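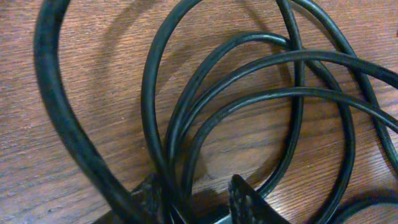
3.2. Sedes candidatas y calendario

Volvamos ahora, con algo más de calma, a la cuestión que dejamos abierta en el apartado anterior: qué hace que un circuito urbano llegue a entrar en el calendario de un campeonato de motor. Ağca propuso medirlo con un índice de 0 a 100, y nosotros lo hemos aplicado, con mucho gusto, a las candidaturas de Drimgate y Skisham.

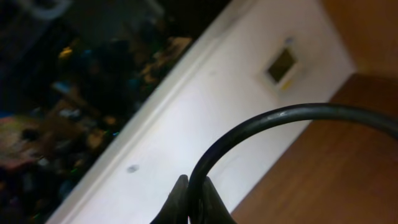 La primera obtuvo una puntuación alta en accesos y alojamiento – algo que ya intuíamos tras leer las 793 respuestas de la encuesta vecinal –, mientras que la segunda perdió 10 puntos por el ruido previsto en noviembre, cuando coincidiría con la temporada de conciertos.

Figura 3. Cable negro arqueado ante un panel blanco y una superficie de madera.

Según los cálculos para Skisham, la duración del contrato pesa bastante más de lo que suponía el modelo original de Ozan Ağca.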